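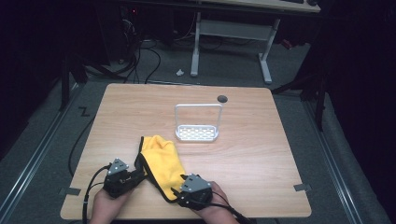
January 13, 2020

Dye bench, walnut hull bath, second go. Wool is the Baumgart skein stock, undyed, same lot as before. Wanted to see if the flat brown from last time was the hulls or the water.

Hulls soaked in a covered bucket over the break. Smell is strong but not bad, kind of like wet leaves and tea. Strained twice through muslin, still gritty at the bottom so left the last inch behind.

Bath one, tap water straight from the Jiltendale line. Bath two, rain water from the barrel. Otherwise the same. Brought both up slow, held at 70 C for 90 minutes, stirred when I remembered. Bath two ran hot for a bit in the middle, the knob on that burner is touchy. Wrote 76 on the pad at one point but it may have been 70, can't read my own sixes.

No mordant on either. Walnut doesn't need it and I didn't want one more thing to argue over.

Results, wet:

- tap: dull brown, a bit green where the skein was tied too tight
- rain: warmer, closer to the Iltport sample card, more even too
- both: ties left pale bands. Use looser figure eights next time!!

Left to cool in the pots overnight before rinsing. Rinse water ran brown for ages on the tap water skein, much less on the other. Could be hardness, could be that I had the rain one packed looser. Can't say from one pair.

Checked pH after, strips only. Tap bath a step higher. Strips are old, the box has been open since who knows when, so dont lean on that.

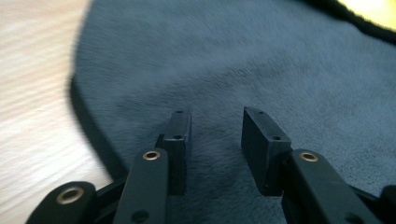

## To do before the next bath

- new pH strips, the narrow range kind
- 3 more skeins wound, same weight, loose ties
- tap water plus a splash of vinegar, to match the rain bath
- iron afterbath on half of each one. Keep the iron pot AWAY from the others, last time it greyed a whole batch of madder
- label tags that survive heat, the pencil ones went to mush
- ask Troltongate if they still have hulls, we have nearly 6 pounds left and that won't cover a full run

Light test: cut a strip off each dry skein, half under card, tape to the south window. Leave till the end of the month. Write the start date on the card this time, not on teh tape.

Also the big strainer has a split in the mesh. Don't use for anything fine until it's patched.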